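Thread on switching a rental from a landline to no landline, written down for anyone else in Drerkport who is putting it off. I put it off for six years.

**1/**
The copper line in our building is being retired in March. The letter came in with a grocery flyer and I nearly threw both out. If you rent in one of the older blocks near the harbor, check your mail pile.

**2/**
The letter says "no action needed." There is action needed. If you have a door buzzer that rings your phone, it runs over the same line. Ours does. So does the one next door.

**3/**
First call was to Galli, who handle the phone service. Wait was 40 minutes. Have your account number ready, the long one on page 2 of the bill, and not the short one on page 1. They will not look it up by address.

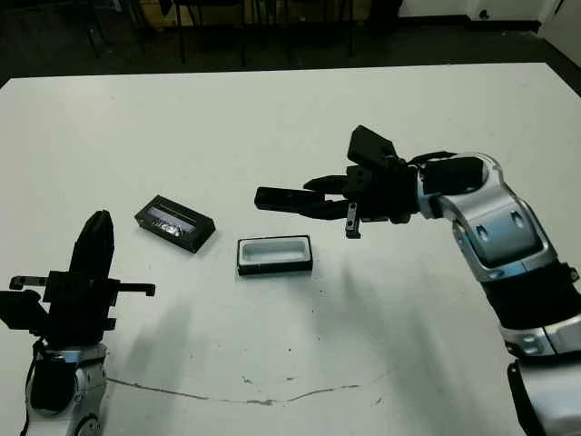 **4/**
They offered three things: close the account, move the number to a cell plan, or move it to an adapter that plugs into the internet router. I asked for the price of each in writing. It took a second call to get that.

**5/**
Closing is free if you are past the contract term. We were. Keeping the number on an adapter is a monthly charge plus the box. Moving it to a cell plan is a one-time fee, and then you pay whatever the cell plan costs.

**6/**
Before you close anything, make a list of who has the old number. Mine had the dentist, the pharmacy, two banks, the school, the car insurance, and a library card from another town. The banks matter most. They send codes by voice call to that number and you can't change it later without getting a code on it.

**7/**
Change the banks first. One took five minutes online. The other wanted me in the branch with ID and a utility bill. The utility bill could not be the phone bill.

**8/**
Medical alert buttons and old alarm panels also use the line. We don't have either, but my downstairs neighbor has an alarm panel, and the alarm company needed weeks of notice to swap the unit. Call them before you call the phone company.

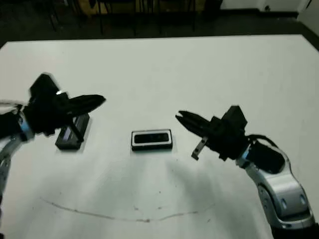 *Two small black devices on the white table.*

**9/**
The buzzer. The landlord's office is in Odwood and they answer email faster than phone. I asked for the entry system to be pointed at my cell number. They said one number per unit. If there are two of you, pick the one who is home more.

**10/**
Get them to test it while you are on the line. Ours was entered with a wrong digit the first time and a delivery went back to the depot.

**11/**
Pressing 9 to open the door worked from the old phone. From my cell it only works if I open the keypad on screen first. Try it before you have guests standing outside in the rain.

**12/**
Voicemail. The saved messages are deleted when the account closes. I had up to 304 on there, mostly hang-ups and appointment reminders. I wanted to keep a few family ones, so I played them on speaker and recorded them on a laptop. Sound is fine.

**13/**
The old handsets. Take the rechargeable batteries out before you do anything else with them. The recycling center on Mulau Road takes batteries at the front counter and phones in the bin around the back. Closed at lunch.

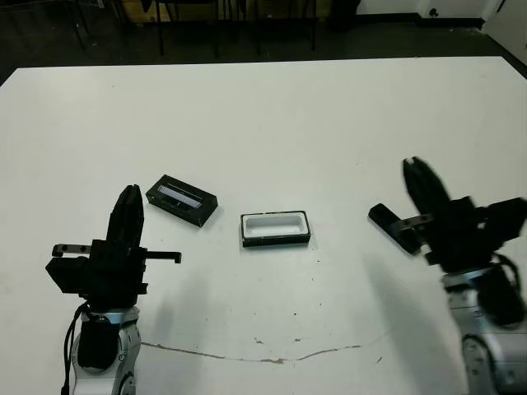
**14/**
Leave the wall jack alone. It belongs to the building. I asked if I could take the plate off and paint over it and the answer was no.

**15/**
The last bill will look wrong. You pay a month ahead, so the final one should be a credit. Mine came as a charge. I called, they fixed it, and the check showed up three weeks later. Keep the closing confirmation until you have the money.

**16/**
Total time for me was four phone calls, one branch visit, and five emails, spread over a month. None of it was hard. Most of it was waiting on hold.

**17/**
Order I would do it in next time: alarm company, banks, doctor and pharmacy, school, buzzer, voicemail, then close the account. I did the buzzer last and that was a mistake.

**18/**
Someone asked if the internet goes down too. Ours comes in on a separate cable, so no. If yours is DSL, it's on the copper and you need a new plan before March. Call early, because the installers are booking out.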